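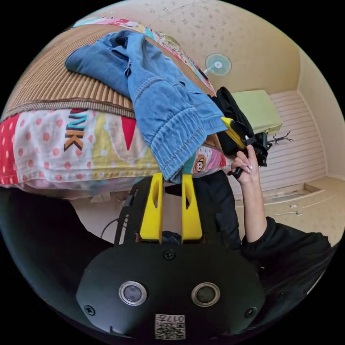
**Two handheld grippers, one keeps losing its place when I fold jeans**

Posted by Dagný Bergmann in Home Builds

I put together a pair of handheld grippers at home from the Beris plans, one for each hand. The idea is to record myself doing ordinary chores with them and use the recordings to train a small two-arm setup I'm building on the workbench. Printed fingers, lenses on the housing, one cable per unit going back to the laptop.

Picking up socks and T-shirts records fine. The trouble starts with jeans. I do the folding on the bed, on top of a straw mat, and about halfway through a fold the track for the right gripper jumps sideways. The left one holds. When I replay the take, the right hand is suddenly inside the mattress and stays there until the end.

What I know so far:

- Out of the last 50 takes with jeans, 13 had a jump in them.
- All 13 were on the right unit.
- The takes with T-shirts had none.
- I recalibrated both units with the printed board. No change.
- I swapped the cables. No change.

I'm using Kurham to work out the tracks, with default settings. The logs only say "low match count" and then a frame number. In the worst take it was frame 1666, and the track never came back.

Is this a software problem, or should I be looking at the hardware? I would like to avoid reprinting the fingers if I can. They took me most of an evening, and the left pair came out a lot cleaner than the right.

---

**Rornosari**

Check your screws. Mine was loose.

---

**Skarphéðinn Lund**

I don't think the fingers have anything to do with it. Finger quality affects grip, and you would see it as cloth slipping out. A track that jumps means the software lost sight of the room.

Kurham finds its position by matching small points from one frame to the next. A straw mat is a bad surface for that. Each rib looks like the rib beside it, so when the lens gets close, the software can match to the wrong one and decide you moved sideways. Denim is not much better up close. T-shirts don't need you to get down as low, and you don't have to press on the seams, so the rest of the room stays in view.

Patterned bedding helps you, so leave it out where the lens can find it. Anything with big uneven shapes in different colors is good. If you have been clearing the bed before you record, stop doing that.

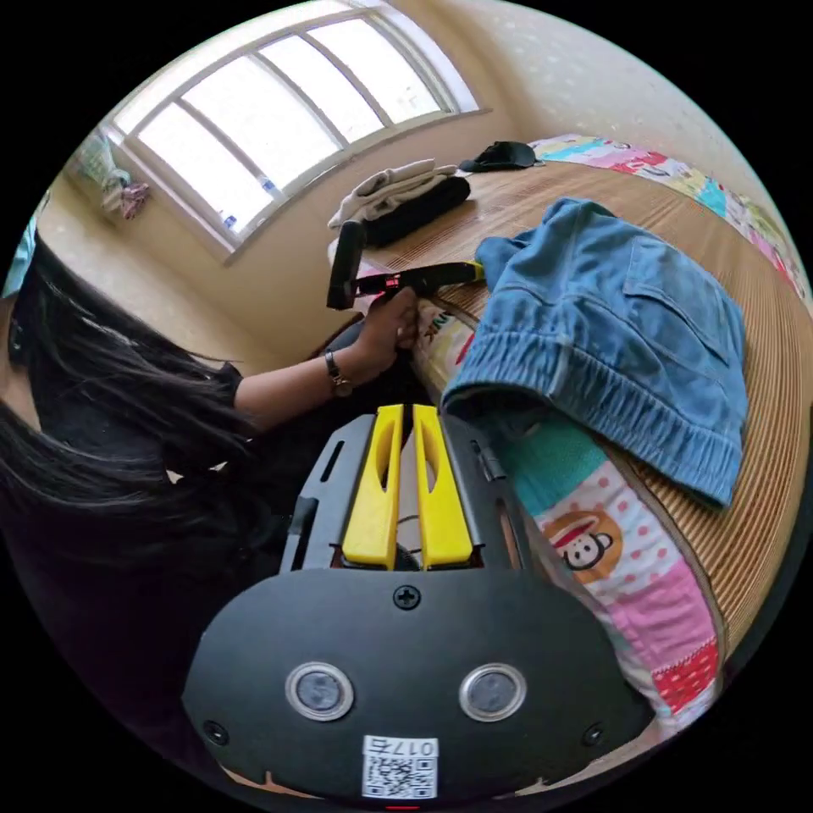 Windows are the other thing to look at. If your exposure is on auto, every turn toward the daylight darkens the rest of the picture and you lose points right when you are moving fastest. Lock the exposure before the take. I record in the late morning with the curtain half drawn and the ceiling light on.

As for why only the right one jumps, my guess is that your right hand does the reaching and the left one mostly holds. Easy to test. Do ten takes with the jobs swapped. If the jumps move to the left unit, it's the motion and the surface. If they stay on the right, open it up and look at how the lens board is seated. Mine sat crooked on one corner because of a bit of leftover support plastic under it.

Settings I changed in Kurham:

1. Minimum matches up to 198. The default lets it carry on with too few points and guess.
2. Relocalize on loss: on. It's off by default. This is why your track never came back after frame 1666.
3. Exposure: manual.

Start each take with a slow look around the room, both units, before you touch any clothes. It gives the software a map to return to. Let the takes that jumped go, or cut them just before the jump. Don't try to fix them by hand.

---

**Dagný Bergmann**

Thank you. I did the swap test this afternoon. Three of the ten takes jumped, all three on the left unit, so I'll leave the right one closed up. Relocalize was off, as you said. With it on, two of the old bad takes came back by themselves when I reran them. Haven't touched the exposure yet.

The screws were tight.

---

**Tsakiris**

I had the same thing on a bamboo mat and just laid a bath towel over it. Any towel with a print on it will do. It bunches up under the jeans, though, so clip the corners down or you end up recording yourself folding the towel too. I used binder clips on the side away from me. Are you running both units off the same USB port? I get dropped frames when I do that, but only on long takes.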